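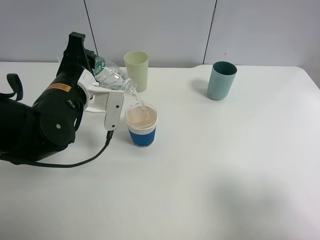

Pouring task: arm with bottle over the paper cup, fixed camera.

Urkix Teleoperation Group – Minutes
September 21, 2022
Chair: Junpei Hirano
Apologies: Takagi

1. Minutes of the last meeting
Agreed without changes.

2. Pouring task
Hirano reported on remote-control recording of the water pour. The set-up is one capless bottle and three cups, with the paper cup with the blue sleeve as the target. The goal is 1000 accepted demonstrations before the data goes to Sarnano for training. Operators find the first part of the tilt easy. Stopping the pour is harder, as the hand controller lags slightly on the way back up.

Agreed: operators will tilt in one steady motion and hold. Runs with more than two corrections of the wrist will be marked and left out of the training set.

3. Wrist camera
The group looked at the close view of the bottle. Clear plastic shows a lot of glare and the walls are hard to make out against the light gray behind. The green ring and the two fingers show up much better. Moving the lamp was discussed – no decision yet.

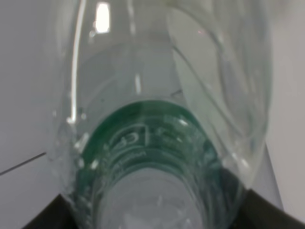

Wrist camera view: bottle between the gripper fingers.

Operators asked whether they should watch this view while pouring. Hirano prefers the fixed camera for the pour and the wrist view for the grasp only. To be tried both ways, six runs each.

4. Start positions
Brerningate asked for more variety in where the objects stand. At present the operators place them by eye and the layouts come out too much alike.

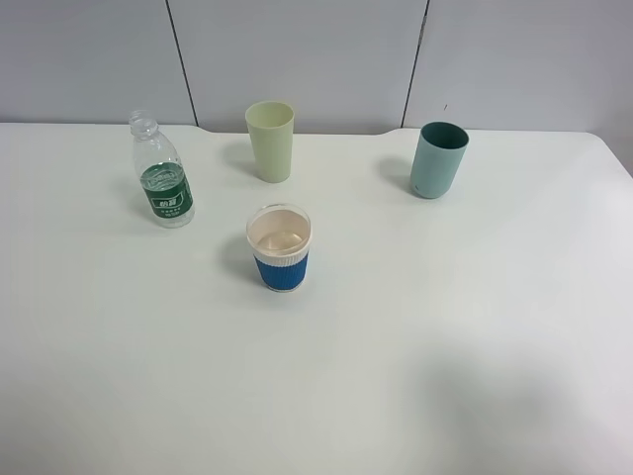

A printed sheet of layouts will be kept at the operator's desk and worked through in order. The bottle stays upright at the start of every run. Cups may change places, but the target cup stays within easy reach of the arm.

5. Actions
Hirano – check the controller lag and report back.
Takagi – draw up the layout sheet.
Brerningate – send comments on the file naming by the end of September.

6. Any other business
None.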